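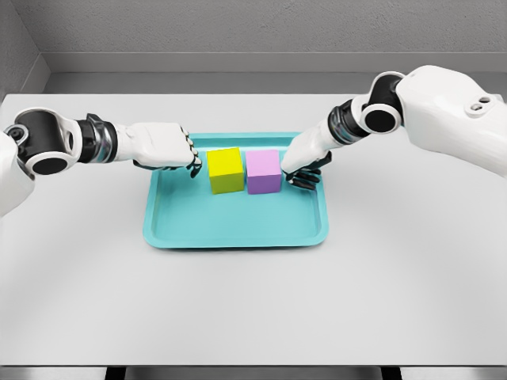 Los dos brazos con los cubos en la bandeja, en el simulador.

Bueno, pues este es el informe de nuestro proyecto para la asignatura de robótica del Politécnico de Ponimholm. Lo escribo yo porque perdí el sorteo, pero el trabajo es de todo el grupo Pavonwood (el nombre salió de una votación a las tantas y así se quedó).

La idea era enseñar a un robot de dos brazos a coger dos cubos de una bandeja, cada mano el suyo, todo en simulación. Yo venía de programar robots con ruedas y pensaba que lo difícil serían los dedos... ¡y me pasé casi todo julio peleándome con el rozamiento! Si lo ponía bajo, los cubos patinaban como si la bandeja tuviera jabón, y si lo subía mucho se quedaban pegados a las yemas y no había forma de soltarlos.
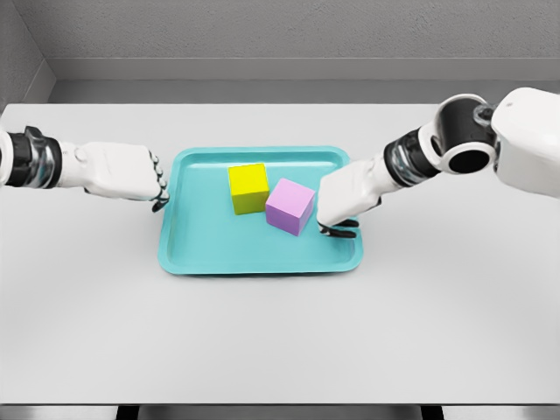

Después vino lo de coordinar las manos. Al principio cada brazo tenía su propio controlador y ninguno sabía dónde andaba el otro, así que una mano empujaba el cubo que la otra estaba buscando. Lo cambiamos por uno solo que mira las dos muñecas a la vez y la cosa mejoró muchísimo. También probamos a girar un poco los cubos al empezar cada intento, que parece una tontería, pero la primera versión solo sabía cogerlos bien rectos (qué disgusto nos llevamos).

En total lanzamos 1398 intentos, casi 50 por noche en el ordenador del laboratorio Hinwood, que hace un ruido tremendo. La última tanda fue de 99 y ahí ya se veía un agarre bastante decente, aunque la mano derecha sigue llegando tarde y el pulgar se le queda a veces fuera. Eso no lo hemos arreglado. Me gustaría probar con objetos redondos, y el domingo empiezo a mirar cómo meter una pelota sin que se escape rodando.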